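Cell Safety Desk — Ticket 1595
4 min read

Subject: Arm stops itself during table work, operator says the rule is wrong
Product: Groen cell controller, Sornness hand package
Site: Drovuvia, second floor
Priority: Normal (submitted as Critical, as they all are)
Status: Closed, with a grumble

Reported problem

The customer says the arm goes into protective stop several times an hour while an operator is seated across the table. The message is "separation limit, zone 2." The operator presses reset, the arm resumes, and the message returns in time for coffee. The customer would like zone 2 removed.

First reply, 9:40 a.m.

We don't remove zone 2. Zone 2 is the strip between the reach of the hand and the place where a person's arms are likely to be, and it's the whole reason the Sirex house rules run longer than a page. Please send the controller log, the zone file, and a note on who sits where. Please also stop pressing reset from the chair. House rule 6 says reset is done standing, outside the zone, after looking at the table.

Customer reply, 10:15 a.m.

Log attached. Zone file attached. The note on who sits where says "across from it."
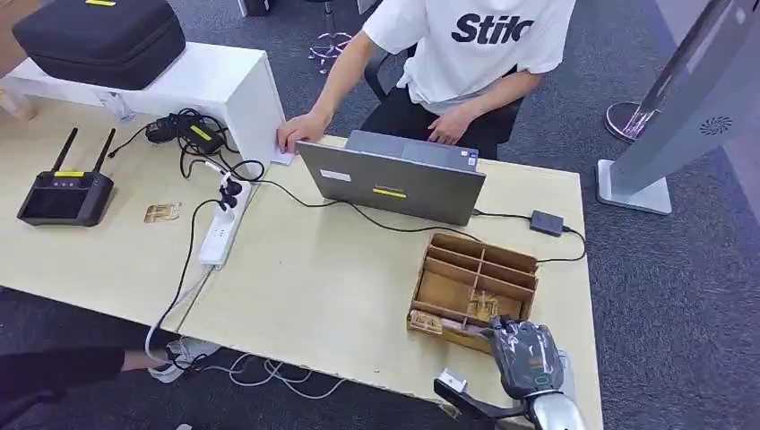 Does somebody at the same table with a laptop count as being inside the work area?

Anyone whose hands can reach the tabletop counts as inside it, whether they're handling parts or answering email. The rule goes by reach, and typing doesn't shorten your arms.

Findings from the log

The zone file has the separation distance set to 500 mm. The site's own risk assessment asks for 1000 mm at normal speed and allows 500 mm only in reduced speed. The arm was running at normal speed with the reduced-speed distance. So the controller has been stopping later than it should, and the customer has been complaining that it stops too much. We read this twice to be sure.

The change was made in March under the comment "temp." There's no second comment.

What we asked them to do

1. Put the distance back to 1000 mm for normal speed.
2. Use reduced speed whenever anyone is seated at the table. It's slower. You get used to it.
3. Mark the shared part of the tabletop, and keep chargers, cases and paperwork on the person's side of the mark.
4. Route power leads away from the arm's path and off the front edge where feet go. A lead on the floor is a trip hazard first and a robot hazard second, and the assessment has to list both.
5. Move the reset button to where you can't reach it sitting down.

Customer reply, 1:05 p.m.

Steps 1 and 2 done. Step 3 done with tape. Step 4 "in progress." Step 5 is being discussed, in the customer's words, "at length." They also asked whether the floor beside the table needs a zone, given that all the parts are on the table.

Our answer

It does. The zone is drawn around everything the arm can get to, including the places it has no business going. Arms get parked low, swung aside for service, and jogged by hand by someone looking at the pendant. If a gripper can point at a patch of floor, that patch belongs in the drawing, along with whatever else stands on it.
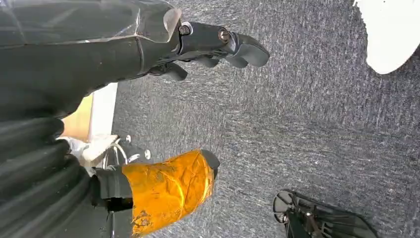
The same goes for tape, sleeves and any other dress on the hand or arm. Wrap adds a little thickness and can hide a fastener, so it goes on the monthly check with everything else. Write down what was wrapped and who approved it. "It was like that when I got here" has appeared on three check sheets this year and we're not accepting a fourth.

One more item for the log. The customer's drawing showed one arm's reach as a neat circle. Draw it with the hand fitted and the fingers fully open, then add the stopping distance. The circle gets bigger and uglier, and you may find a chair in it.

Retest, 3:30 p.m.

Ran with the corrected distance at reduced speed, operator seated. No stops in the first hour. Switched to normal speed with the operator still in the chair: immediate stop, correct message, mild swearing. Result recorded as a pass.

Still open on the customer's side

Step 4, cables. Step 5, the button. Revised floor drawing due by the end of July. If the zone file gets edited again, the comment field takes a full sentence and we'd like to see one.

Customer rated this ticket 2 out of 5 and added "zone is bigger now."

Questions about this ticket: contact the Sirex Safety Desk | © Sirex | Back to top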